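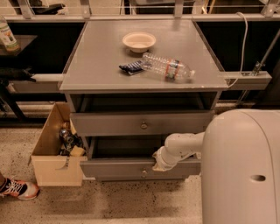

Jomar Pangilinan wrote in to say that he had followed the first version of these instructions, lowered his water heater to the setting I gave, and then found that the shower at the far end of the house ran lukewarm. He asked whether he should turn the dial back up or look for something else. Look for something else first. I have rewritten the steps with his question in mind and put the checks in a better order.

How to flush a tank water heater and set its temperature

This covers ordinary tank heaters, gas or electric, with a drain valve near the bottom. It does not cover tankless units. Set aside an afternoon the first time. After that it goes faster.

What you need

A garden hose long enough to reach a floor drain or the outside
A bucket
A flat screwdriver
A cooking thermometer that reads to at least 180 F
Old towels
Work gloves

If your drain valve is plastic, have a brass cap with a hose thread and a washer on hand too. Plastic valves often drip after they have been opened, and the cap will hold until you can replace the valve.

Before you start

Measure the hot water as it is now. Pick the faucet closest to the heater, run only the hot side for three minutes, fill a mug and put the thermometer in it. Write the number down. Then do the same at the faucet farthest away. If the two readings are within a few degrees of each other, the pipes are fine. If the far one is much lower, you are losing heat along the run, or a mixing valve at that fixture is letting in cold water.

That last one was Jomar's trouble. Many shower valves have a limit stop behind the handle, a small plastic ring that keeps the handle from turning all the way to hot. If it was set back when the heater ran hotter, it will be wrong once you turn the heater down. Pull the handle, move the ring a notch or two, put the handle back and measure again. Keep the shower at or below 120 F.

Step 1. Turn off the heat

Gas: turn the control knob to Pilot. Electric: switch off the breaker at the panel. Do not skip this on an electric heater. If the tank drains below the elements while the power is on, they will burn out in seconds.

Step 2. Let it cool

Run a hot faucet for ten minutes, or leave the tank alone overnight. I usually leave it overnight. Water straight from a working tank can scald you through a thin hose.

Step 3. Close the cold supply

The valve is on the cold pipe above the tank. If it is a round handle, turn it clockwise until it stops. If it is a lever, turn it across the pipe. An old round-handle valve may not close all the way. You will know because the tank never stops draining. In that case use the main shutoff for the house.

Step 4. Attach the hose and drain

Screw the hose onto the drain valve, hand tight plus a little. Run the other end downhill to the drain. Open a hot faucet somewhere upstairs so air can get in, then open the drain valve. Plastic valves usually have a slot for the screwdriver.

If the flow slows to a trickle, the valve is probably plugged with scale. Close it, wait a minute and open it again. If that does nothing, open the cold supply for a few seconds to push the plug through.

Step 5. Flush

With the tank empty and the drain still open, turn the cold supply on for thirty seconds, then off. Let it drain. Catch some of the water in the bucket and look at it. White or tan grit is normal. Repeat until the bucket looks clean. My own tank took six rounds the first year and two the year after.

Angelica Dalisay asked if vinegar helps. It can loosen heavy scale, but it has to sit for hours, and you have to rinse it all out afterward. For a yearly flush plain water is enough.

Step 6. Refill

Close the drain valve and take off the hose. Leave the upstairs faucet open. Open the cold supply fully. The faucet will spit and cough while the air comes out. When it runs in a steady stream, let it go three more minutes, then shut it. Wipe the drain valve dry and check it for drips — now and again an hour later.

Step 7. Turn the heat back on

Only when the tank is full. Gas: turn the knob from Pilot back to On. If the pilot has gone out, follow the lighting instructions on the label of the heater. If you smell gas, leave the house and call the gas company from outside. Electric: switch the breaker on.

Step 8. Set the temperature

Most people do well at 120 F. If someone in the house has a weak immune system, ask their doctor first, as a higher tank setting with a mixing valve may be the better choice.

Gas dials are often marked with letters or the word Hot and no numbers, so you have to go by the thermometer. Move the dial a little, wait three hours without using much hot water, and measure at the near faucet again. Electric heaters usually have two thermostats behind two covers. Switch the breaker off before you take the covers off, and set both to the same number.

Mark the final position on the dial with a paint pen.

How often

Once a year with hard water, every two years otherwise. I do mine in December and write the date on a strip of tape on the side of the tank. The newest strip says 2018-01-02, so I was late.

When to call a plumber

Water coming from the tank body itself and not from a fitting. A relief valve that drips all the time. Rusty hot water that does not clear after flushing, when the cold runs clear. And if the tank is more than twelve years old and has never been flushed, get advice before you open that drain valve.

Next page: checking and replacing the anode rod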